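Trinham Shared Workshop
Projects / Gallery / Girnolis

Girnolis is a two-armed household robot under construction by members of the Trinham Shared Workshop. The project began in June and meets on Sunday afternoons. Its present task is drawer handling: approaching a small cabinet, taking hold of the knob, and opening and closing the drawer without moving the cabinet itself. 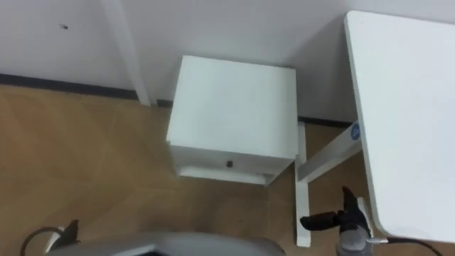
The white cabinet with its drawer shut, beside the desk. The right gripper is in view at lower right.

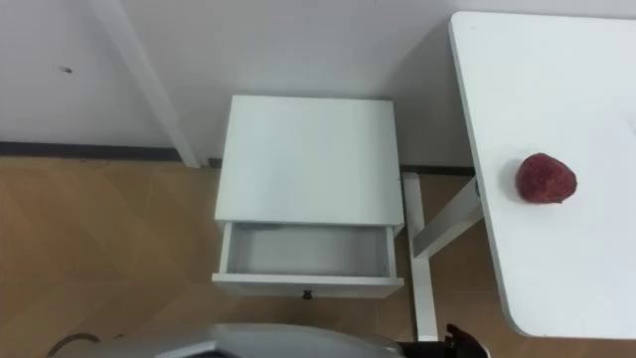
The same drawer partly open, with nothing inside.

The arms were assembled in the workshop over 14 weeks. The controller, known to members as Barros, runs on a secondhand desktop computer and communicates with both arms over a wired connection. Wireless control was tested early in the project and set aside after repeated delays in the signal.

The team has set a target of 200 recorded drawer attempts before any change is made to the gripper fingers. Each attempt is entered in the project log with the starting position of the arms, the result, and the name of the member on duty at the stop switch. Two members must be present whenever the arms are powered.

A round knob of this size has proved harder to grasp than the bar handles used in the first tests. Fingers that close slightly off center tend to slide around it, and the drawer then travels unevenly. A softer finger pad is being prepared under the working name Kikia and will be fitted once the current series is complete.

Drawings, wiring diagrams, and the parts list are kept in the project binder at the front desk and may be copied for personal use. Members who wish to join the build should complete the power tool orientation and the electrical safety session first. Sign-up sheets for both are posted beside the storage lockers.

Next gallery: Girnolis, cable routing and shoulder covers
Back to Projects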